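Handheld gripper capture: what rules do you use for clutter, object condition and clamp height?

Posted in Data Collection Practice, 20/10/2019

fillosgate_ops

We are writing a capture procedure for hand-held gripper recordings in ordinary rooms. The operator holds the tool, performs a short grasp and place, and the recording goes to a policy training set. The parallel-jaw head has two linkage arms and ribbed pads, and the camera is fixed to the tool body.

The current draft comes from a bench procedure written for the Jenach fixed arm cell. It asks for a plain matte surface, no more than one object in reach, and objects in new condition. None of that survives contact with a bedroom or a kitchen. Our first batch was 599 episodes and the reviewer rejected 144 of them, nearly all on the "plain surface" and "new condition" clauses. The grasps themselves were fine.

Three things I need settled before the March revision:

Surface. Is there any accepted rule on patterned coverings, in particular ones with print or text on them?

Condition. Do you reject bottles and tumblers with scratched or chipped finish?

Clamp height. On tall cylinders, do you specify where the pads go, or leave it to the operator?

I have read the usual robot safety standards. They cover guarding, force limits and stopping, and say very little about the quality of a demonstration.

lawal_bench

Just use a plain sheet over everything. We did that and had no rejections. Patterned backgrounds confuse the tracker and you will lose pose. Also wipe the objects down between takes.

fillosgate_ops

A plain sheet is what the draft has now. It makes every room look the same to the camera, and the training side has asked us to stop doing it.

trisar_capture

The sheet advice is correct for a calibration check and wrong for collection. Print on a tablecloth gives a visual tracker many corners to hold on to. Loss of pose in our logs came from blank white surfaces, from fast wrist rotation, and from the object filling most of the view. I would delete the surface clause and replace it with the rules below. We have run them for 4,000 episodes with one revision.

1. Surface. Any flat, stable surface is accepted. Coverings may be patterned or printed. The covering must not slide under a light push. If it does, fix it at the edges or choose another surface. Readable text is allowed when it is part of a product or a decoration. Letters, bills, medicine labels and anything with a home address are removed before recording starts. Put this one in the pre-check list and have the operator sign for it; it is the only clause in our procedure with a signature.

2. Neighboring objects. Leave them. Set a minimum gap that lets the arms open fully on both sides of the target. With our head, the outer links swing wider than the pads, so a gap measured at the pads is too small. Measure at the widest point of the links with the jaws fully open. An object that leans or lies on its side is acceptable if it is stable when the target next to it is lifted.

3. Object condition. Normal wear is accepted and should be recorded as a field in the episode sheet (none, light, heavy). Reject cracked glass, sharp burrs at the neck, leaking containers, and any finish that sheds flakes onto the pads. Scuffs and small chips in paint are no reason to reject. They help the annotators, who otherwise have very little to track on a glossy dark cylinder. Inspect the pads every 100 episodes and clean out the ribs.

4. Clamp height. Specify a band and leave the exact height to the operator. We use the middle third of the straight body for lifting, and the upper third only for tilting or short slides. Keep off the shoulder curve, where the pads meet the surface at an angle and the bottle can be squeezed downward out of the jaws. Both pads must bear on opposite sides before the object leaves the surface. If one pad touches first, the operator moves the tool sideways until the second makes contact — closing harder only drags the bottle.

5. Open necks. A bottle recorded with its cap off must be empty. Check by inverting it over a sink, away from the capture area. Threaded necks without a cap go in the sheet as "open", and the cap is kept out of the working area unless capping is the task.

6. Cables. No cable may cross the path between start and goal positions. Cables elsewhere may stay. The tool's own cable, if it has one, goes over the forearm of the operator.

The type of setting these rules are meant to pass is a printed cloth on a small round table, with a scuffed black bottle between the pads and other drinkware close by:
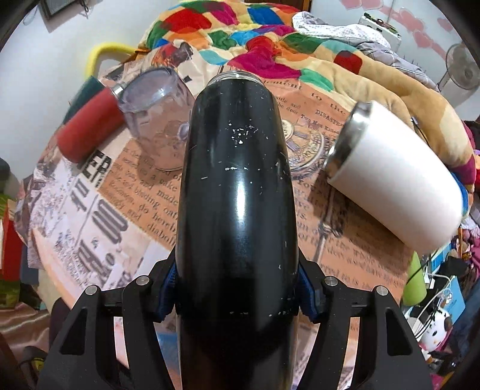 7. Reflections. Glossy bodies will show a bright streak from a window or lamp. Accept it. Reject only if the streak hides the pad contact on both sides for the whole grasp.

8. Rejection codes. Use one code per rule number, and do not allow a general "poor quality" code. Ours had one for the first month and reviewers used it for everything.

For the 144 already rejected, I would run them again against rules 1 and 3 before recording anything new.

fillosgate_ops

Thank you, this is usable. We will adopt 1 to 4 as written and reword 5 to allow sealed full bottles as a separate class. On 2, our head has the same link geometry, and the draft did measure at the pads. That clause is being corrected now.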